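Search this site Search Newsletter Archive

Back and Shoulder Care for People Who Stand All Day

Most of the questions that came in after the February issue were about feet, and we answered those last time. The next largest group was about the upper back and shoulders. Several readers work in shops, kitchens, packing rooms and labs, and they describe the same thing: fine until lunch, stiff by three, and sore at the base of the neck by the time they get home.

Standing is only part of the problem. The muscles that hold your arms up in front of you are small, and they are not built for long holds. If you keep your hands at chest height, the muscles across the top of the shoulders stay switched on the whole time. The load doesn't have to be heavy. A clipboard will do it, given a long enough shift.

Start with the height of your work. For light tasks, the work surface should be a little below your elbows when your arms hang loose. For close, fine work it can come up a bit. If you are pushing down on things or lifting them, it should be lower. Many benches are set at one height for everyone, and tall people end up bending forward while short people end up shrugging. A platform or a raised board on the bench is a cheap fix. At the Stanciu bakery, where I worked the early shift before I started writing for this newsletter, we had two tables of different heights and people swapped to suit themselves. The tall table was the popular one.

Next is reach. Keep what you use most within a forearm's length of your body. Things you use once an hour can go farther away. People tend to set up a bench once and never move anything again, so take a look at yours on Monday and see what you have been stretching for.

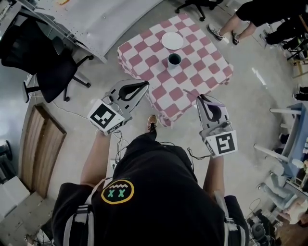 Breaks matter more than stretches. A short break every 30 minutes does more good than one long one in the middle of the day. It can be 30 seconds. Put down whatever you are holding, let both arms hang, and turn your palms forward. Roll the shoulders back a few times. Then walk a few steps if you have the room. If your employer only gives set breaks, you can still drop your arms between tasks.

If you wear anything with shoulder straps at work, check the fit at the start of the shift and again halfway through. Straps loosen. Wide straps are better than narrow ones, and both sides should be the same length. A chest or waist strap takes weight off the shoulders if you have one and use it. Tool bags slung on one side are the worst for this. Switch sides, or split the load.

Flooring came up again as well. Hard floors tire the legs, and when the legs are tired people lean and slump, and the back takes over. A mat helps if you stay in one spot. Emilian Jitaru wrote in to say that his crew at the Flarnari warehouse was given mats last winter, and that the edges curled and people tripped on them. Get the kind with a sloped edge, and replace it when it goes flat.

A few exercises you can do at home, two or three evenings a week:

Wall slides. Stand with your back to a wall, arms bent and touching it, and slide them up and down slowly. Ten times.

Rows with a band. Loop the band on a door handle, pull your elbows back, hold for a breath, let go slowly. Ten times, rest, then ten more.

Chin tucks. Sit up straight and draw your chin back without tipping your head. Hold for a few seconds. These feel silly and are good for the neck.

None of this should hurt. If you have numbness or tingling in the hands, pain that wakes you at night, or weakness in one arm, see a doctor and leave the exercises until you have been seen.

Next month we will cover sleep for people on rotating shifts. Send questions by the usual address. Please say what kind of work you do, as it makes them easier to answer.

40 shares 2 comments

Recent items
Feet, Socks and Insoles: Your Questions Answered
Packing a Lunch That Lasts a Long Shift
Reader Letters: The Brillum Night Crew
Choosing a Work Shoe
Cuvetti Street Walking Group, Spring Times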